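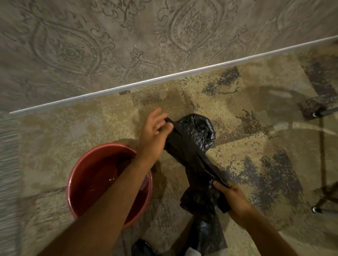 Bag work by hand, on the carpet at Llewellyn.

We're two months into the new setup at Llewellyn and there is a lot to tell you! As most of you know, Gindby put in the Holoner floor robots back in July, 10 of them spread over the building, and they now do the bulk of the vacuuming on the evening shift. They leave their docks at 6 p.m., work through the corridors and open areas, and send a map to the Hirkik app when they're done. Any spot they couldn't reach shows up in orange, so whoever is on that floor knows where to take the upright.

The biggest change is in people's backs and shoulders. Pushing a vacuum used to fill more than half of a shift, and that time has gone back into the jobs that need a pair of hands — trash, kitchens, glass, edges, the crumbs that collect where two kinds of carpet meet. Bags are still gathered, twisted and tied the way they always were, and there's finally time to do it properly instead of racing to the next room.

Nobody's hours were cut, and we were very glad to see that put in writing before the first dock was plugged in. Everyone on evenings also got paid training on the app, plus a 70 cent raise for those who took on the weekly brush and filter checks.
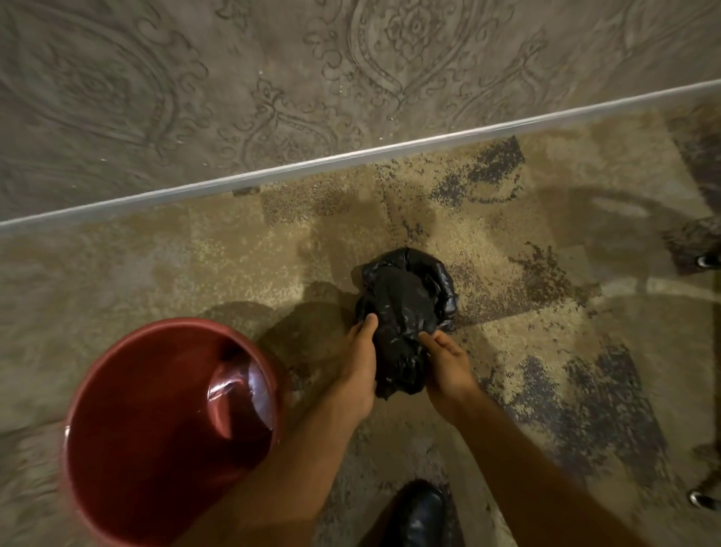
One message that came in after the last issue said the robots are fine but the orange spots come up too often, mostly under chairs, and that it can feel like the app is handing out chores. The same writer said they'd never go back to vacuuming the whole third floor alone, though, and asked if the map could wait until a floor is finished before it starts pinging.

Great suggestion, and it's been passed on. Gindby is already testing a quieter setting on two floors, with one alert per floor at the end of the run.

Next up is the annex, 700 square meters of carpet and a lot of tight corners. If you work over there and want a say in where the docks go, the floor plan is pinned up by the supply closet. Grab a marker and draw on it!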